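Tirkow Community Kitchen: Pantry and Dry Store Checklist, May

Filled in by Ese Akande. Items are marked OK, FIX or WATCH, with my comments underneath. Please read the comments, they're the fun part!

1. Shelving anchored to the wall
OK. All the brackets on the Dralonham side are tight. I pulled hard on each upright and got no movement at all. Big improvement on last spring, when the end unit rocked if you so much as looked at it.

2. Heavy goods stored below waist height
FIX. Flour and rice are where they should be, but someone has put the big cans of tomatoes back on the top shelf. I moved them down. The label on the shelf edge has faded, so I'll print a new one.

3. Floor clear, dry and swept
OK. Lovely and clean, even behind the bins. Whoever did the Sunday shift, thank you!

4. Step stool
WATCH. One rubber foot is wearing thin. Still safe to stand on for now. A replacement set is on order from Ketmont and should fit without any drilling.

5. Lighting
OK. Both tubes working, and the new one over the spice shelves is wonderful. I can read best-before dates without a flashlight for the first time since I started doing these.

6. Signs of pests
OK. No droppings, no webbing in the grains, no chewed corners. Traps checked and put back. The gap under the back door is still sealed with the brush strip and it's holding up nicely.

7. Temperature and humidity
OK. Thermometer reads fine and the door was closed when I arrived. Do keep it closed, please, especially during dish washing, when the steam rolls straight in and the sugar turns into a brick.

8. Dates and rotation
FIX. Found 2 bags of lentils past their date and 3 packets of yeast that were very close. Lentils thrown out, yeast moved to the front (bread day, anyone?). Oldest stock goes in front, every time, even when the delivery is late and everybody wants to go home.

9. Jars and lids
WATCH. Every jar of dry goods needs a lid that closes fully and a label with contents and date. Most of ours are in great shape. A few of the Tanabe lids have gone a little loose, so try each one after you refill: turn the closed jar on its side over a tray and see whether anything escapes. Wipe the rim first, as a few grains caught there will stop a perfectly good lid from sitting flat. Spare lids live in the drawer under the scale, and cracked ones go in the trash, never back in the drawer.

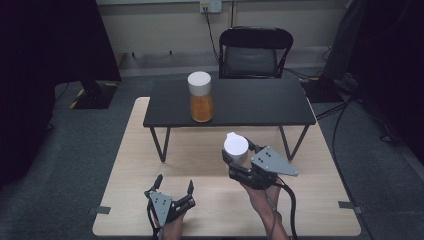

10. Allergen separation
OK. Nuts and sesame on their own shelf with their own scoops, color tags all in place. I'm really proud of how well everyone has stuck to this.

11. Fire extinguisher and exit route
OK. Gauge in the green, pin in, nothing stacked in front. Hallway clear from the dry store to the side door.

Next check: same list, plus a proper look at the stool once the new feet are on.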